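Getting stains and rings off a folding table

Folding tables get used for potlucks, seedlings, homework and paint, and the tops show it. Most marks come off with things already in the cupboard.

Everyday cleaning
Wipe the top with warm water and a drop of dish soap, then again with plain water. Dry it with an old towel. Soap left behind turns into a dull film that holds dust.

Sticky spots
Lay a warm, damp cloth over dried juice or syrup for 9 minutes and it will usually wipe away. For tape residue, rub in a little cooking oil, wait, and wash with soap.

Ink and marker
Put rubbing alcohol on a cotton ball and dab from the outside in. Test a corner first – some printed tops lose color. Stop if the cotton picks up any of the pattern.

Coffee and tea rings
Mix 2 tablespoons of baking soda with enough water to make a paste. Leave it on for 20 minutes, then wipe gently. Skip scouring powder and steel wool.

The edge and the legs
Crumbs collect under the edge trim. Run an old toothbrush along it twice a year. Put a drop of light oil on each hinge in June, before the cookout season, and wipe off the extra. If a leg lock feels loose, tighten the screws by hand and check them again after the next use.

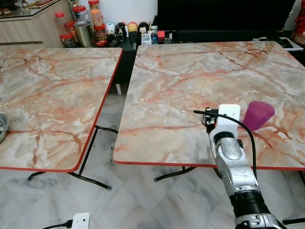

Can I use vinegar on a patterned top?
Use it diluted, one part vinegar to four parts water, and rinse right after. Keep it off real stone, which it will etch.

Storage
Stand the table on its long side, with a strip of cardboard between it and the next one. Kamala Rao wrote in to say that an old bath mat works as well and doesn't slide on a concrete floor.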